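How Does a Phone Know Where the Towers Are?

by Mei-kuen Chang, for the Kids' Corner pages

OK so. You're in the back seat. Your mom is on a call with your aunt. The car goes over a hill, under a bridge, past the mall, and the call just keeps going. Same call, same aunt. How?

Quick version: your phone is a radio. Long version: keep reading, I'll go fast.

A phone is a radio

Really. It has a little antenna inside, and the antenna sends out radio waves. You can't see them or hear them or feel them. They zip through air, through windows, through most walls (not so good through thick concrete, more on that later).

A walkie-talkie is a radio too. Two walkie-talkies talk right to each other. But try it with a friend across town. Nothing. Just hiss. A walkie-talkie isn't strong enough to reach that far, and neither is a phone. A phone's radio is pretty weak! It has a tiny battery and it has to last all day.

So the phone doesn't try to reach your aunt. It only tries to reach the nearest tower.

Towers

You've seen them. Tall metal poles by the highway with long skinny boxes stuck around the top. Sometimes they're on the roof of a bank or an apartment building. Sometimes somebody dresses one up as a pine tree, and it looks like the worst pine tree in the world.

The long skinny boxes are the antennas. They listen for phones. They talk back to phones. At the bottom there's usually a fence and a metal cabinet that hums. Don't climb the fence.

From the tower your mom's voice goes down a wire, or a glass fiber in the ground, and then off to a big building full of computers called a switch. The switch figures out where your aunt's phone is, sends the voice to a tower near her, and that tower sends it out by radio. All in less time than a blink.

So most of a "wireless" call is traveling on wires. Only the first little bit and the last little bit go through the air.

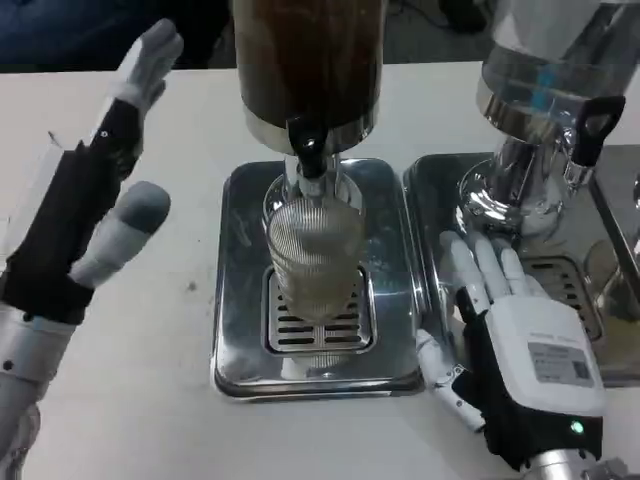 Why they call it a cell phone

Each tower covers a patch of ground. The patch is called a cell. Put a bunch of cells next to each other and on a map it looks kind of like honeycomb. Real cells are lumpier than that. Hills get in the way.

Let's make up a town so we can try it. Call it Elleck. Elleck has 1,925 people in it and one phone company, called Braka. Braka puts up 14 towers. That sounds like a lot for a small town, but Elleck is all hills and the people there complain loudly.

Now each tower can only handle so many calls at the same time. Say 10, to keep the math easy. (Real ones handle way more.) If number 11 wants to make a call, number 11 has to wait.

14 towers, 10 calls each. That's 140 calls at once in the whole town. With one giant tower in the middle? Just 10 calls for everybody. See why they like lots of small cells?

The handoff

Back to the car. This is my favorite part.

While your mom is talking, the phone is also listening to other towers. All the time. It checks how strong each one sounds, and it keeps a little list.

Tower A: strong. Tower B: weak. Tower C: can barely hear it.

You drive. The list changes.

Tower A: medium. Tower B: medium. Tower C: weak.

Drive some more.

Tower A: weak. Tower B: strong!

Phone tells the network. Network says fine, move over to Tower B. The call hops. That hop is called a handoff, and it's so quick your mom doesn't even stop talking.

Sometimes it goes wrong. Maybe Tower B is full. Maybe there's a gap between the two cells and the phone can't hear either one. Then you get a dropped call, and your mom says "hello? hello?" a bunch of times.

Try it: Walk-around handoff game

You need three people to be towers and one person to be the phone. Go in the yard or the gym.

The towers stand far apart and each one hums a different note. Not loud. The phone closes their eyes and walks slowly with a grownup holding their elbow so nobody hits a tree. Whenever a different tower sounds loudest, the phone yells "HANDOFF" and points.

Now try it with one of the towers sitting down and humming into a pillow. That's what a wall does.

Different phones, different languages

Here's a thing that mixes people up. Two phones can stand right beside the same tower and only one of them works.

That's because phone networks talk in diffrent ways. Not English or Spanish, more like different rules for chopping up the voice and sending it. A phone that only knows the old rules can't talk to a tower that only knows the new ones.

Say Elleck had an old network called Cestus and a new one called Tu. Grandpa has a Cestus phone. It flips open. He loves it. It has buttons you can really push and the battery lasts forever. Then one June, Braka sends everybody a letter. Cestus is shutting down, please get a Tu phone.

Grandpa is mad. His phone isn't broken! And he's right, it isn't. But the towers are going to stop speaking its language, so it'll have no one to talk to.

Why would Braka do that? Mostly room. Radio waves come in different sizes, and each company gets to use only some of them. It's like having one shelf in the fridge. If the old network takes up half the shelf, there's only half left for the new one. And the new one can squeeze a lot more calls and videos into the same space.

Say there are 500 people still on Cestus when the letter goes out. Every one of those people needs a new phone before the shutoff. That's why companys usually give lots of warning, and sometimes a free phone. Grandpa can ask for another one that flips. They still make them. 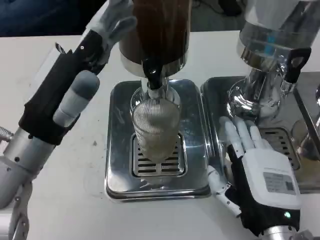

Bars

The bars at the top of the screen show how well your phone hears the tower. More bars, better hearing. Mostly.

But there's no law saying what one bar means. Each phone maker gets to pick. So your phone can show three bars and your brother's shows two, same couch, same company, and maybe there's no real difference at all.

Also bars don't tell you how busy the tower is. At a big ball game you can have every single bar and still not get a picture to send. The tower hears you fine. It's just got a huge crowd of other people all sending their pictures too.

Things that eat bars:
Elevators (metal box, very bad)
Basements
Hills
Thick concrete, like a parking garage
Being way out in the country
Your own hand, a little, if it's over the antenna

What about texts?

Texts are tiny. A whole text message is way smaller than one second of talking. And a text can wait. If it can't get through right now the network holds onto it and tries again in a bit. A voice call can't do that, nobody wants to hear the word "hi" four minutes late.

So if you're somewhere with one bad bar, a text might make it when a call won't. Good to know if you're camping.

What if the phone is just sitting there?

Still talking! Just not very much. Every so often it tells the network "I'm over in this area now." That way, when your aunt calls back, the network knows which towers should shout for you. It doesn't need to shout from every tower in the country.

In airplane mode the phone stops doing this. Its cell radio goes quiet. Calls can't find you, and they go to voicemail.

And this is why a phone's battery runs down faster out in the middle of nowhere. It's far from the tower so it has to send harder. Or it can't find a tower at all, and it keeps looking. And looking. All that looking uses power.

Words to know

Antenna: the part that sends and catches radio waves.
Cell: the patch of ground one tower covers.
Handoff: when a call moves from one tower to the next.
Switch: the computers that connect your call to the right place.
Dropped call: hello? hello?

Stuff to do next

Look for towers on your next car ride and keep a tally. Rooftop ones count double. Fake trees count triple.

Ask the oldest person you know what their first cell phone was like. Ask how much it weighed.

Draw a map of your own made-up town and put the towers where you think they should go. Don't forget hills. If you want to mail it in, write your first name and your age on the back, NOT the front, so the ink doesn't run into the picture.

Next month is why the microwave messes up the wifi.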